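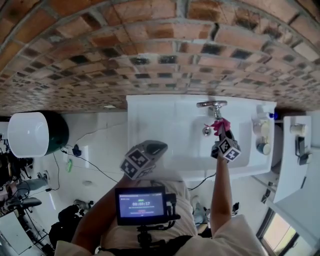
About Natness

Natness is a small household cleaning company based in Drornach. We clean kitchens, bathrooms and utility rooms in older houses, and we run short courses for people who want to do the same work at home or for a living.

We started in a single basement washroom on Byun Street. The building has bare brick walls, and old brick sheds. Grit and mortar dust settle on whatever is underneath, and a white sink shows all of it. Most of what we teach about order of work comes from rooms like that one — wall first, then the faucet, then the rim, and the basin last.

What we do

Regular cleaning, weekly or every 2 weeks. A visit covers sinks, faucets, counters, floors and the outsides of cabinets. Inside the oven is a separate booking.

One-time cleaning before a move or after building work. We look at the rooms first and give a fixed price.

Courses. The basic course takes one day and covers cloths, cleaning products and hard-water marks. It costs $225, lunch included. Groups are kept small enough for everyone to get time at a sink.

How we work

We use cloths wherever a cloth will do the job. Chrome is wiped with a soft damp cloth and then buffed with a second one. Scouring pads are kept away from faucets and glazed surfaces. Cloths are sorted by color: one color for sinks and faucets, another for floors, another for toilets. They go back to our own laundry at the end of the day and are not shared between houses.

We do not seal, paint or repoint brick. If a wall is losing mortar we will tell you, and you can decide whether to call a mason.

Where we work

We cover Drornach and Rumholm, including the farms on the river road. Last year we made 1634 visits, and some 225 of those were in Rumholm, where we added a second van in July.

Our office is at 1669 Byun Street, Drornach. The entrance is at the side — please ring the lower bell.

Prices on this page are valid from 31 March 2026.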